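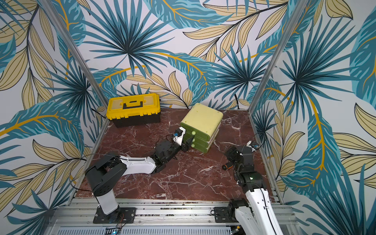 ¿Cuántas demostraciones hacen falta para la tarea de los cajones? El objetivo acordado para Gumano es de 1000 episodios válidos. Con la sesión de hoy el conjunto tiene 249.

06/04/2023 – Célula de dos brazos, cajonera verde. Teleoperación: Mỹ Lưu por la mañana, yo por la tarde.

La cajonera se coloca girada, con una esquina hacia el frente de la célula. En febrero la teníamos siempre paralela a la pared del fondo y la política aprendió a ir a un punto fijo, sin mirar el tirador. Ahora cambiamos el giro entre episodios y lo apuntamos en la hoja. El brazo izquierdo es el que abre. El derecho se queda en reposo salvo en la variante de sujetar el mueble.

Instrucciones que usamos al grabar:

- Salir siempre de la postura inicial, con la pinza abierta.
- Acercarse al tirador despacio y sin correcciones bruscas.
- Un solo intento por episodio. Si la pinza resbala, se marca como fallo y se guarda aparte.
- Terminar con la pinza abierta y el brazo retirado.

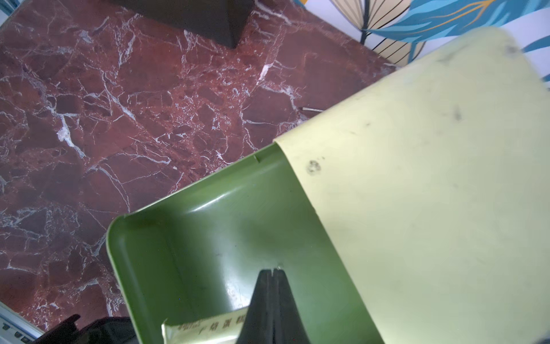

Los fallos no se borran. Galtton los quiere para entrenar el detector de agarre y necesita que lleven la marca de tiempo del momento en que se pierde el contacto. La estamos poniendo a mano en la herramienta de Lincombe, que va lenta cuando el episodio tiene los flujos de las dos muñecas. Pendiente preguntar si se puede anotar sobre una sola cámara y copiar la marca a la otra.

Descartados hoy: 3 episodios. En dos se quedó parada la grabación de la muñeca derecha – mismo síntoma que la semana pasada, el proceso sigue vivo pero no escribe. El tercero lo corté yo por error con el pedal.

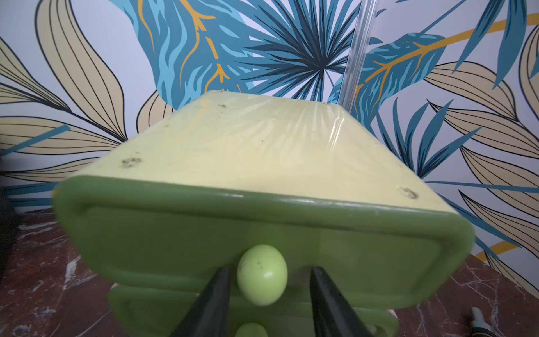

¿A qué distancia se cierra la pinza? Se cierra cuando las puntas quedan a los lados del tirador, sin tocar el frente del cajón. Si se cierra antes, el dedo empuja el tirador y el mueble se desplaza sobre el mármol.

Mỹ propone subir un poco la altura de entrada para el cajón de arriba. Lo probó al final de la mañana y le resultó más cómodo con el mando. Para no mezclar estilos dentro del mismo lote, lo dejamos como lote nuevo, con su propia etiqueta.
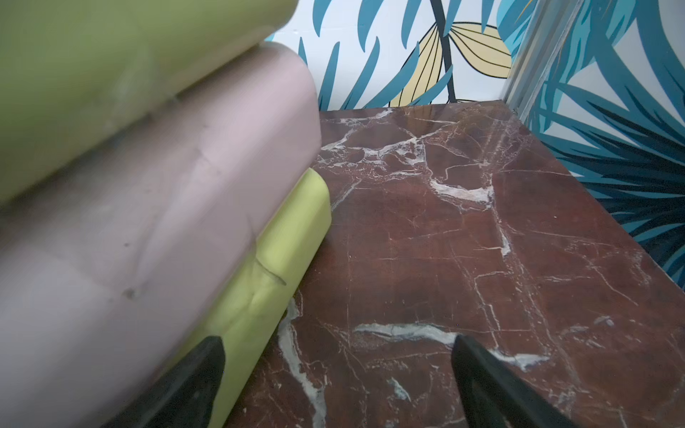
El lote nuevo empieza cuando esté la calibración de las cámaras de muñeca. La última es de antes de cambiar el soporte izquierdo y no me fío de ella. Võ tiene el script actualizado, falta copiarlo a este equipo.

Pendiente:

- [ ] Calibrar las dos muñecas
- [ ] Revisar por qué deja de escribir la derecha
- [ ] Pasar la hoja de giros al repositorio
- [ ] Mandar a Galtton los fallos anotados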